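Home | Threads | Archive | About | Contact

Print this thread | E-mail this thread

Kamrul Sheikh
August 8, 2022

1/ Right, loose leaf tea subscriptions. I've been paying for one since last summer and I've got some grumbles, so this will run on a bit. Mute me now if you like your tea with a story attached.

2/ The one I had was Titar. £24 a month, for which you get three pouches and a card. The card tells you about the hillside. I have now read a lot about hillsides and could not tell you one thing that made my tea taste different.

3/ "Small batch" is on every card. Small compared with what? I e-mailed and asked. The reply said their batches were "kept deliberately small". Thanks.

4/ Then there's "hand selected". Somebody's hand selected the teabags in my corner shop too, I expect. It was the wholesaler's.

5/ Maribel Yupanqui, who I used to work with and who buys far more tea than I do, told me to try Hukosard instead. Cheaper, no card. The pouch says what it is, when it was packed and how much is in there. I liked that a lot more than I was prepared to.

6/ But Hukosard do the thing where the price on the front page is for the first month only. It goes up by a third after that and you find out from your bank. I don't care how good the Assam is. Put the real price on the page.

7/ My main complaint is freshness though. They all bang on about it. "Tea at its peak." Peak when? My July pouch from Titar had a best before date two years off. If it's fine for two years then it isn't in any great hurry to reach me, is it? 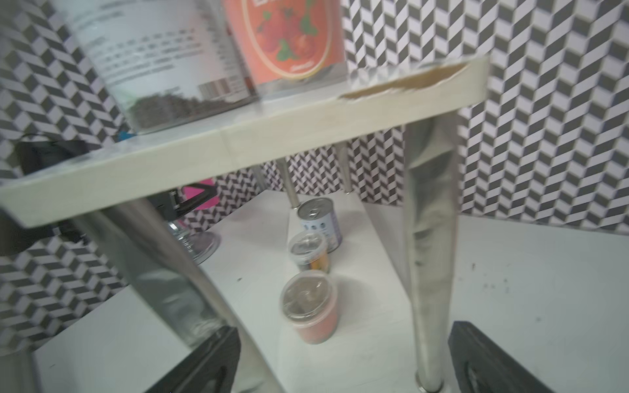
8/ Does tea go off if you keep it too long?

Plain black tea goes dull more than it goes off. Keep it dry, dark and shut tight and it'll be drinkable for a good long while. Green tea fades quicker. Anything with bits of fruit or oil added will lose its smell first, and if it ever smells musty, bin it.

9/ Which means a big bag bought once or twice a year does most people perfectly well. You will notice that none of the subscription firms suggest this.

10/ So I tried it. I made two pots, one from the Titar pouch and one from a plain bag of Deler from the market, same kettle, same mugs. My sister couldn't tell which was which. I got it right, but I'd poured them, so don't read anything into that.

11/ A few of you have replied saying I must be brewing it wrong. Possibly! I do four minutes with properly boiling water because that's what it said on the card. If the expensive stuff only tastes expensive when you stand over it with a thermometer, I'd say that's worth mentioning before you take my money.

12/ Someone else asked about Mosquera. I had a free sample. It was nice. It was also enough for one cup, and they have since sent me 14 e-mails. I unsubscribed after the second one.

13/ Cancelling Titar, for anyone thinking of it: it's under "My journey", then "Preferences", then right at the bottom in grey. You have to say why. I put "price" and it offered me a discount, which makes me wonder what the tea was meant to cost in the first place.

14/ Maribel says I'm being mean and that people enjoy getting a parcel. Fair enough, I enjoy a parcel as well. I just think you should know that's the bit you're paying for.

15/ I'll do decaf another time. I have doubts about decaf.

193 replies so far and I'll read them this evening. If you work for one of these firms, please say so when you reply.

Contact Kamrul | © 2022 Kamrul Sheikh | Back to top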